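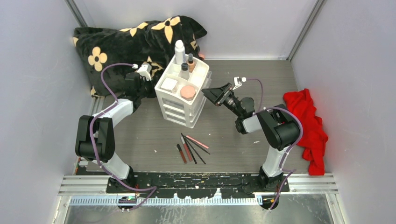

Rikholm Tenant Storage Survey: Progress Report to the Fandico Fund
Prepared by Jonalyn Catacutan, Wednesday, September 25, 2019

1. Work completed

The survey covers storage space in the smaller rental units managed by Skyrme. Of the 500 households invited, 66 percent returned the mailed form by the August deadline. Returns were lowest in the north block, where the form went out a week late because of a printing error on the cover page.

Hacer Tekin has checked the returned forms against the unit floor plans. Closet depth was left blank more often than any other item. Where a floor plan gives the depth, that value has been entered and flagged.

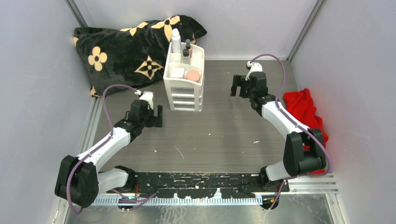
Home interviews started after the forms were logged. Each takes under an hour and follows the question list approved in the spring. Two questions on shared basement lockers were reworded after the first interviews, when tenants read "locker" to include bicycle cages. Answers given under the old wording are coded separately.

2. Spending

Spending to date is $3,658, mostly postage and interviewer travel. The translation line has not been used. Sinan Kurtuluş asks that it be moved to data entry; written approval is needed before the transfer.
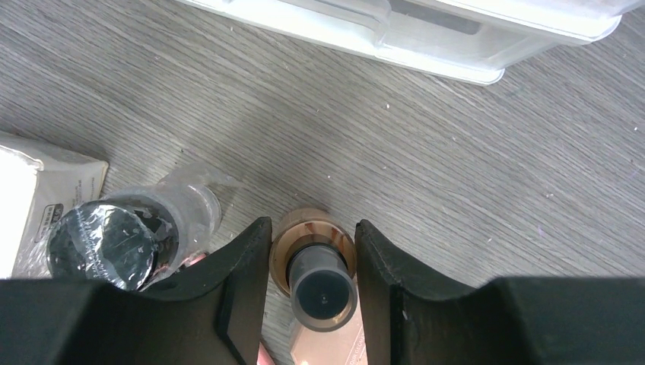 The printer has credited the cost of the faulty cover pages, and the credit will appear in the next statement.

3. Open items

Interviews in the north block are 3 weeks behind schedule. Gunārs Dzene will take over that block from Vega Echevarría, who moves to coding. Skyrme has not yet supplied plans for the units converted last year. Draft tables will follow once those plans are received.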